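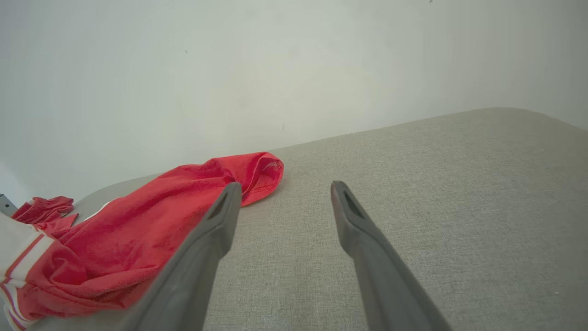 Leave One Wall Empty

November 21, 2025
By Nadine Conneely

Home | Essays | Letters | Archive

When I moved to Kisness, my neighbors asked me already in the first month what I will hang on the walls. I think a room can wait. In my mother's apartment every wall was full, and we stopped looking at any of it after 2 years. A plain wall lets the eyes rest in the evening. Shops want us to finish a home in one weekend, and I find this a sad hurry. I have lived here more than 60 weeks and still own no hammer.

Contact | © 2025 Fadela | Back to top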